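Leave the Bottle Whole

In our house the empty bottles go in a bag on the floor, and I have defended this bag for 3 years against people who love me. My mother-in-law, Eirlys Jenkins, would like a proper bin with a lid. My neighbor Keegan Fehr crushes every bottle flat before it goes out and thinks I am lazy. I want to explain why I do it my way.
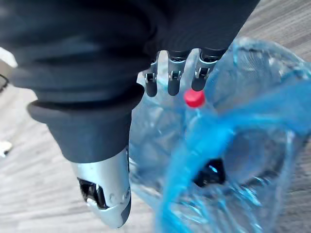
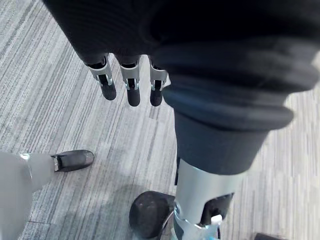

I grew up in a place where you carried bottles back to the shop, and they had to be whole. So perhaps my opinion is only a habit with good manners. But I have tried the other way also. For one month I crushed everything, as Keegan told me. The bottles opened themselves again in the night, with a noise like somebody walking in the hall, and my thumbs hurt. The bag was smaller, I admit it. It was smaller by so little that I still carried it out on the same mornings.

About the cap I am more strict. I screw it back on. A loose cap goes under the sofa, and I meet it in March with my bare foot. Also a bottle without its cap always keeps two or three drops of juice, and it gives them to the carpet. Our carpet cost more than I want to write in a public place.

Then there is the question of the bag. I prefer one I can see through. When the bag is thick and black, everything goes into it: a sock, a spoon, once the letter from the school. With a thin bag a person who passes will notice the spoon. Haf Eynon wrote on this page last time that see-through bags are ugly and guests should not have to look at our garbage. I respect her, but her guests must be different from mine. Mine bring the bottles.

I do agree with her on one point, that the bag should not stand there for a week. Mine goes out when it is full up to my knee, and I tie it on the floor before I lift it, with my hand flat on top to push out the air. If you lift first and tie after, the handles stretch and you will be picking up bottles on the stairs.

Eirlys is visiting again next month. She has already told my husband that she is bringing the bin.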